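Ernar Community Help > Wood and Furniture

Dull oak desk, what do I put on it?
posted by plekance_mom, 4/2/24

Hi all! I picked up a secondhand desk at the Wuseo yard sale and I'm in love with it, but the top is so dull and thirsty looking. No rings or deep scratches. I don't know if there is any finish left on it. Can I just rub oil on, or do I have to sand the whole thing first? I've never refinished anything.

sawdust_ojala
Oh, you're going to have fun with this! First put a drop of water in a corner. If it beads up, there's still a finish on there and oil won't get in, so you'd be sanding. If it soaks in and leaves a dark spot, you can go straight to a light sanding by hand, always with the grain, then wipe off all the dust. Put on a thin coat of oil, let it sit, and wipe off everything that's still on the surface. Wait 12 hours and do it again. I do 2 coats on a desk. Lay the oily rags out flat outdoors to dry, please, they can catch fire in a pile!

benchdog
just use paste wax

grainchaser
Wax is fine but it won't bring up the color the way oil does. I love this stage so much, the streaks just wake up. Try the underside first so you know what shade you're getting. 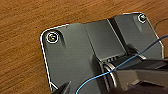 And give it a good week before you put anything heavy back on it. Oil feels dry long before it has really cured. Post again when you've got the first coat on, I want to see it!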